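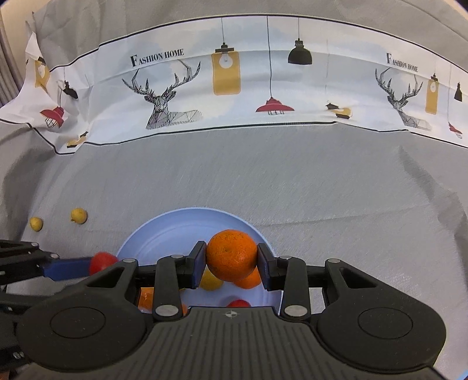

August 12, 2018

Slept till 8 and felt very smug about it. Firdevs had already been to the market at Bradby and back, and the fruit was sitting on the good blue plate like we were expecting company. Oranges mostly, plus lemons, and a couple of those had ended up on the tablecloth. I should iron that cloth one day (I won't).

Had an orange standing up at the sink with juice down my wrist – so good! My favourite way to eat one, and I don't care what Mum used to say about plates. Firdevs wants the rest left alone till Ataberk comes over tonight. She's got a plan for a salad with olives and red onion that she had at Toprak back in February and hasn't shut up about. I said I'd do the peeling. She said I'd eat half of it, fair enough.

Lemons are for the cordial. I can't find Nan's recipe anywhere, only the card for the marmalade, so I'll wing it with 2 cups of sugar and see how we go. Need more bottles too.

Rang Ataberk at lunch and he's bringing bread and the folding chairs. He's driving from Groranton so he'll be late, he always is on that road. Washing's still on the line and the sky's gone a funny colour – better go and get it in.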